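Stillard Grasp Planner
Software for parallel-jaw grippers, by Masiso

Overview | Specs | Licensing | Release notes

Stillard takes a mesh or a depth cloud and gives you back a ranked list of places to grab it. It does this for the two-finger gripper you already own, on the controller you already complain about. You keep your arm, your vision setup and your opinions about both.

Most grasp planners do beautifully on a cube. We have a cube too, and Stillard picks it up every time, and we stopped putting it in the brochure. The trouble starts with cartons that bulge, lids that won't stay folded and anything a supplier has "slightly updated" without telling you.

What it does

Stillard samples candidate grasps over the object, throws out the ones your fingers can't reach, and scores the rest for contact area, closing direction and clearance. The default is 1,000 candidates per object. You can raise it. Yaw Bawa, who wrote the sampler, would like you to try the default first.

Each surviving grasp is then rehearsed in simulation before anything moves on the floor. The rehearsal renderer draws gripper geometry in flat gray because we spent the money on contact physics. If you need reflections for a trade show, there is a setting called "pretty" and it is slow.

Thin features (flaps, tabs, labels, handles) can be marked as keep, avoid or ignore. Avoid is the default. A planner left to itself will fall in love with a flap, since it is the right width and sticks up so invitingly, and you will learn how well it was glued.

Surface dents and holes get their own pass. Stillard checks whether a fingertip would land on solid material or straddle a hole, and marks the grasp down if it straddles. You can look at the penalty for every contact in the viewer, or switch the whole thing off in the config under surface.holes, which Ruwan Marikar in support asks that you mention when you write in.

Specs

Gripper types: two-finger parallel, symmetric or offset
Input: STL, OBJ, PLY, organized point cloud
Viewer camera: free, fixed, or wrist-mounted
Simulation rate: 60 steps per second in the live viewer, faster with the viewer closed
Finger profiles included: 13
Controllers: Driveo natively, others through the Ansah bridge
Platform: Linux. There is a Windows build. It is also a build.

Licensing

One license covers one cell and up to 3 simulation seats. Seats can be moved between machines without calling us. Nearly all of the features work offline, the exception being the update check, which fails politely.

Release notes, 2025-06-19

Fixed: fingers no longer reported as "closed" when they are merely close.
Fixed: the viewer remembers its background color. Slate is still the default and still the subject of emails.
Changed: flap detection now runs before hole detection. It was the other way round from April onward and we regret it.
Known issue: very soft-looking textures don't make an object soft. Stiffness comes from the material file, so set it there. 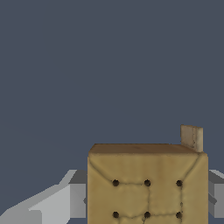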